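Thread on bench layout for a small kitchen. I've been rearranging the prep table and want the reasoning written down before I forget it.

1/ The constraint is depth. Anything against the wall costs a reach over everything in front of it. Shallow items go forward, tall jars go back.

2/ Current state, two views:
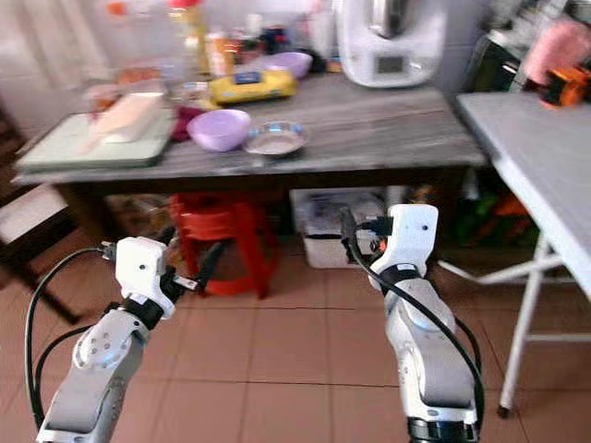
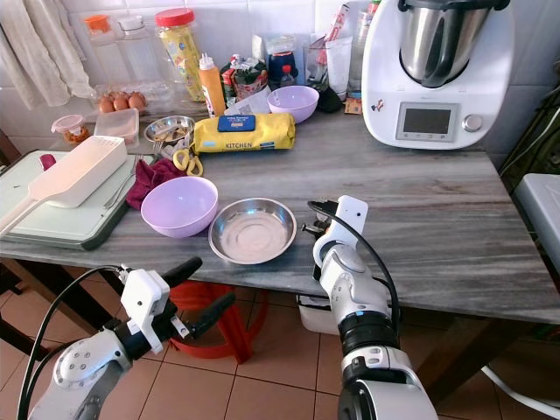

3/ Bowls first. I own more than I use. Rule for now - two plastic, one wide steel, and the rest live below. A bowl that nests doesn't need its own spot.

4/ The board stays on the left, permanently. I tried it in the center in September and spent two weeks moving it to get at the paper towels.

5/ Paper towels lying down take more surface than standing up, but they don't tip. Open to correction. Maeve Sheehan uses an under-shelf holder from Plosow and says the roll binds when it's full.

6/ Eggs: at the back, where elbows don't go.

7/ Cloth goes next to the bowls, never on the board. Folding it is optional.

8/ Storage below is unsolved. Stools and bins compete for the same floor, and the bin usually loses. Peadar Gallagher suggests casters. Clearance on my bin is 31 mm, so low-profile ones only.

9/ Next is a rail for scissors and small tools. The Siltov one is 799 mm, too long by the width of a jar. Will measure again before cutting it down.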